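In praise of the snack box

By Cyprian Pawlak

I want to make a case for the open box. I don't mean the pantry, or the good biscuit tin that everyone forgets is there. I mean one plain cardboard box, no lid, that lives in the lounge room and holds every small packet in the house.

We started ours in June, after I found three half-finished bags of the same crackers in different rooms (all mine, I admit). Since then I've become a bit of a bore on the subject, and I'm not sorry!

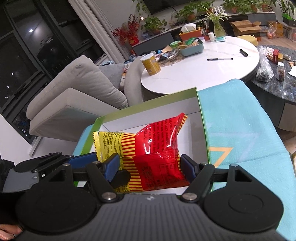 Red and yellow packet, green-rimmed box. The coffee table still has its own pile.

People tell me a box like that looks messy. I think it looks generous. A cupboard door says ask first, and an open box says help yourself. Visitors who would never dream of going through your kitchen will happily lean over and have a rummage, and then they start talking about what they ate as kids, and there goes the evening, in the best possible way.

The colour matters too. Snack packets are some of the brightest things we bring home - reds, yellows, that pale green you never see on anything else - and we hide them behind beige doors. Why? I'd sooner see them next to the plants.

I do have rules. Small packets only, up to 200 grams. Nothing opened goes back in unless it's clipped. And the box stays cardboard. My sister offered me a Nyitrai basket, very handsome, 349 dollars, and I said no thank you. You'd have to be careful with a basket like that, and I don't want to be careful around chips.

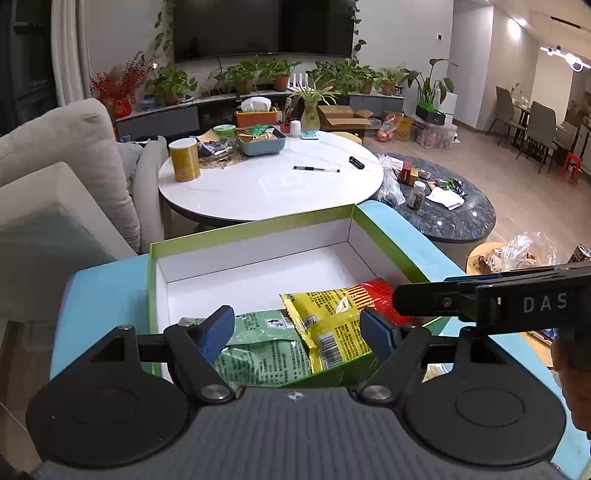

Two bags in the box, with the tray on the marble-top table holding plenty more.

The tray is the other half of the argument, and my household is split on it. I say a tray is fine for what you're eating tonight and the box is for everything else. The other view is that a tray already is a box, only shorter. I've heard this put with real passion over a bag of prawn crackers, and I still favour the box.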